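Dornham's coach went for it on fourth down again last week, and my whole section groaned before the ball was even snapped. I groaned too! But I've had a few days to cool off, and I think he's right to keep doing it.

Look at the punting. We're netting maybe 19 yards on a good one (I wish I were kidding), and Covness started inside our 40 all night anyway. Why hand the ball over for that?

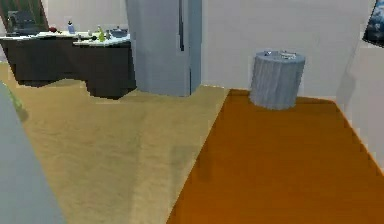

My other gripe is depth. Dornham dresses 75 kids and plays the same handful on defense until they can't stand up. By the fourth quarter our line moves like somebody trying to walk a tall gray refrigerator across carpet, and Covness just ran right at it. Rotate the tackles! Give the sophomores a series or two in the first half, when a mistake won't sink you.

So keep the fourth-down calls, please. I'd take a 10-point loss with some nerve in it over another night of punting, and I'll be back in my seat for Trurnel.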